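News from the Slipper Corner

Dear friends of the Wastirthorpe workshop, many of you have written to ask how Falus is getting along, and I am sorry it has taken me until 13/03/2021 to sit down and answer properly (the kettle and I have been busy!). The short version is that we are gathering examples, and then gathering more of them. Each example is one try at a small household job, saved from beginning to end with the arm movements and the camera view side by side, so that the learning system has something to copy. Our goal for the tidying job is 2,000 of them, and we reached 445 this week, which called for cake.

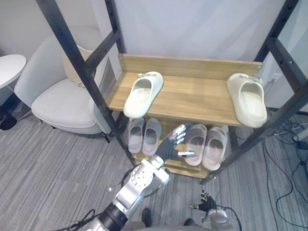
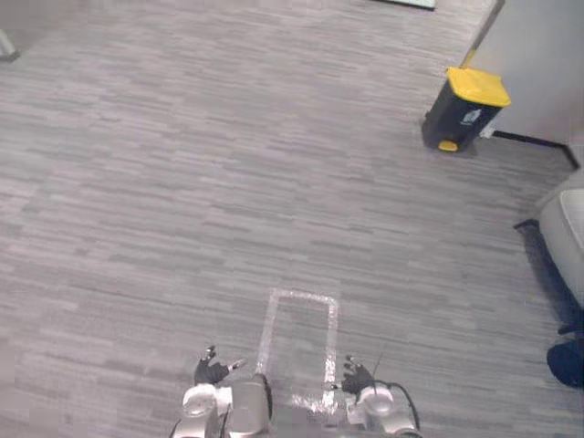
Variety is what we talk about most these days, because a system that has met the same arrangement over and over gets very good at that arrangement and hopeless at its neighbor. Nurhan Kurtuluş keeps the plan for this, and she is wonderfully stubborn about it. A pair sitting neatly together is one kind of start, and two cream slippers far apart on the upper shelf, with one of them hanging a little over the front edge, is quite another, and she wants plenty of both. She is just as firm about the floor, where the white tape rectangle on the carpet stays put from one session to the next, scuffs and all, while the things on the shelves get moved about as much as we like.

We also keep the fumbles, with a note beside each one. I used to delete mine out of embarrassment until Nurhan caught me at it. The first 202 examples are being checked now, and the next batch of 100 will go over to our friends at Çetinkaya for a second pair of eyes. If you would like to learn the controls and spend an afternoon with us, do write back, and wear comfortable shoes!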